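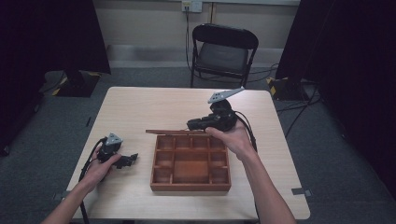 3 min read

How to Get Your Grandmother's Life Story Onto Paper

October 2026

I put off writing up my grandmother's life for years. I had a folder called "Grandma stuff" with a few scanned letters in it and a lot of good intentions, and that was it. Then my cousin Csenge asked me what our great-grandfather did for a living and I had no idea (still don't, he may have worked at a mill). So I finally sat down and started, and I've since helped two other families do the same. This is how I go about it now.

Start with what you already know

Open a blank page and type everything you remember, in any order. Names, streets, the dog, what she cooked on holidays. Don't look anything up yet! If you stop to check a birth year you'll be three hours deep in census records and you won't have written a word. Put a question mark next to anything shaky and keep going.

My first page was a mess. It had Skirdale on it, where she grew up, and the name of the bakery where she worked, which I had spelled three different ways. All fine.

Make a bare timeline

Now put the page in order. I use one line per event: the year, the place, who was there. Birth, schools, jobs, moves, marriage, children. Leave the gaps empty so you can see them. On my timeline there was a big hole between Grandma leaving school and meeting Grandpa, and that hole gave me my best interview questions.

Talk to people

If the person is still living, go see them, and keep it short. I made the mistake of planning a whole afternoon the first time and we were both worn out by the second cup of coffee. Now I do 38 minutes, which sounds silly, but it's how long my kitchen timer happened to be set for once and it felt right. 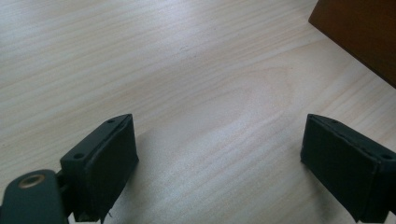 Skip the big questions at first. "What was your childhood like?" gets you "Oh, it was nice." Ask who slept in which room. Ask what was in her lunch bag, or how she got to school when it snowed. When I asked Grandma which neighbor she couldn't stand, I got the whole street, plus a story about a borrowed ladder that I'm still not allowed to print.

Bring a few old photos along, too. Hand over one at a time and then be quiet. This is hard for me, I'm a talker, but the good stuff comes after the pause.

Record it on your phone if she's okay with that, and write down the odd words and spellings while you're there. I spent an evening trying to work out a name on my recording that sounded like "Plidbag." It was Plidberg, a shoe store.

Check the facts you can check

Marriage records, naturalization papers, city directories, old church bulletins. Your local library can often get you further than you'd think, so do ask at the desk. If two sources disagree, say so in the story. I wrote "she was born in the spring, though her sister always insisted it was December" and everybody in the family loved that line because they could hear the sister saying it.

Write it, and keep it plain

Begin with her name, when she was born, where, and to whom. It feels stiff but it gives the reader somewhere to stand, and you can loosen up right after. Then follow the timeline. One paragraph for childhood, one for work, one for how she met her spouse, and so on. It's also fine to write "she never talked about this" and move on.

Use her own words where you have them. Quote them exactly, even the grumpy ones.

Read it back to her

Print it in large type and read it out loud to her before anyone else gets a copy. She'll correct you. Mine took out an entire boyfriend, put back a cat, and told me the bakery had two windows and I should mention that. I mentioned it.

Then make copies for the family, put the date and your name on the last page, and save the recordings in a second place. I keep mine on a drive at my brother's house, in the drawer with the batteries.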